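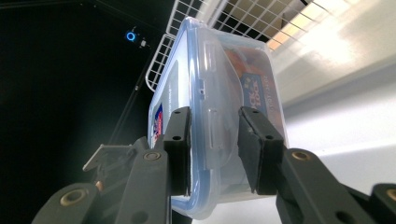

So how long do leftovers keep in the fridge? Three or four days for most cooked food, and then you either eat it, freeze it or let it go.

Leave that up while people sit down. Then say hi, thank the Flirosen library for the room, and ask who has something in the fridge right now they're scared to open. Hands up! Mine goes up too.

Start with the soup story. I moved into the Aksoy Street apartment with a tiny fridge and made soup for a crowd every weekend (I still do, I love soup). By midweek I had no idea which tub was which. I started writing things down, and the notebook is up to 1269 entries. Pass it around, it's fun to read, and the lentil months are very long.

Cooling. Go slow on this part, people always want to write it down. Get cooked food into the fridge within two hours. Shallow tubs, because a deep pot stays warm in the middle for ages. Fridge at 40 degrees or a touch under. Buy the cheap thermometer!

Where things go. My favorite bit, so don't rush. Most of us push new food in at the front and the old stuff drifts to the back, where it sits until it's a science project. Pick one shelf, at eye level if you can, and make it the eat-me-first shelf. A little wire rack gives you a second level, and a see-through box on the upper one, like the box with the light blue edges and the orange-red contents near the bottom, gets noticed by whoever opens the door hungry. Ask what people would put on theirs. Somebody will say half an onion, and they're right. 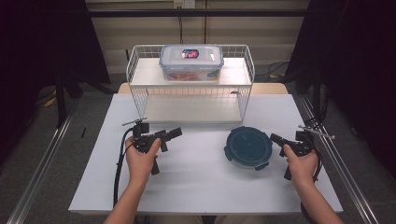

Labels next. I was stubborn about labels for years and I'm so glad I quit being stubborn. Masking tape, fat marker, name of the food and the day it was cooked. Stick it on the side if your tubs get stacked, or on top if they sit like the one on the rack, where the middle of the lid already has a small oval sticker and there's lots of lid left around it. Tape peels off before washing. Marker straight on plastic does not, ask my good tub.

Freezer, quick version: leave room at the top for soup, freeze flat when you can, thaw in the fridge overnight.

Hand out the Brurkum sheets (50 copies, on the chair by the door). Questions until 7:30, then tasting. Bring the ladle.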